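Ticket 689 — Metal toy bin, rattle and scratched floor
Opened by: Chibuzor Osagie
Location: Odukoya Learning Room, Haredmont
Status: open, waiting on part

First entry, February

Hi all, me again. The big gray metal bin has started buzzing whenever anything gets dropped in it, and one of the parents asked if the floor of it is safe for little hands. Fair question! I said I'd take a look and write it up, so this is me writing it up.

What I tried

1. Emptied it and ran a dry cloth over the whole floor. The cloth didn't snag anywhere. The scratches look a lot worse than they feel (I did my palm afterward, twice, slowly).

2. Pressed on each side wall in turn. No buzz from the left, none from the right. Pressed on the pale panel at the back and there it was, a sort of tinny hum — so I'm fairly sure that's our culprit.

3. Stuck felt pads from the Stirnley kit behind the panel. I used 6 and it got quieter for one morning, then two of them slid down and it was back to humming. The glue doesn't like that surface. If anybody has a better tape, please tell me.

4. Put a few things back in to test with different weights. The white animal with the black markings goes in without a sound, and so does the little blue ball. The marker gives a small tick. The long red one with the metal strip is the loud one, and it sets the panel off every single time, even from 8 inches up.

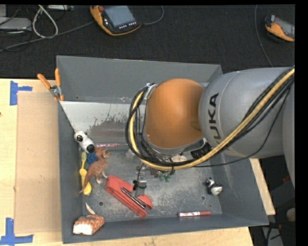
5. Took the panel side by itself and left the red thing out for an afternoon. Much better. The yellow utensil still clinks but I can live with a clink.

Where it stands

I've asked Irnach for a rubber edge strip to go along the bottom of the panel. They quoted 89 cents a foot, which seems fine to me. No ship date yet.

Also, can we please decide what this bin is for? Animals and a ball, sure. Markers have their own tub on the shelf, and the red one belongs in the desk drawer. I keep moving them and they keep coming back — I'm not mad, just tired of it.

The two round holes in the floor are fine to leave alone, I checked the rims and they're smooth.

Leaving this open until the strip gets here. Ping me if the buzz gets worse.

Chibuzor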